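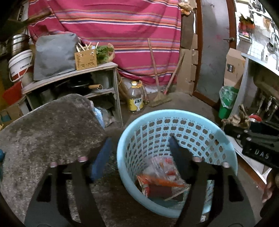

Sorting out the snack corner is my favourite ten-minute job in the house, and I do it far more often than I need to! All you want is one big tub for the rubbish and one clear surface to work on. The tub can be anything roomy that you can drag about with one hand. Mine is the light-blue plastic basket with the holes in the sides, parked on the floor right by the table so wrappers go straight in as I find them. I bought it at the market in Clendham and I'd happily have another.

Start by tipping every packet, pouch and half-eaten bag out on to the table. Feel each one for crumbs. Anything empty goes in the basket, anything still sealed goes back on the shelf, and opened bags wait in a pile of their own until you've found enough clips (I own 26 and can never lay my hands on more than 10).
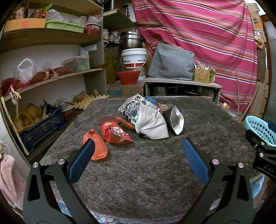 Do opened snacks need to go in a tub?
A clip is fine if you'll finish the bag within a few days. For longer than that, use a tub with a tight lid and write the date on it.

Next, wipe down the shelf and let it dry properly before anything goes back. Put the opened things at the front, where hungry people will reach first, and full packets behind. Then carry the basket out to the bin, give it a good shake and bring it back for next time.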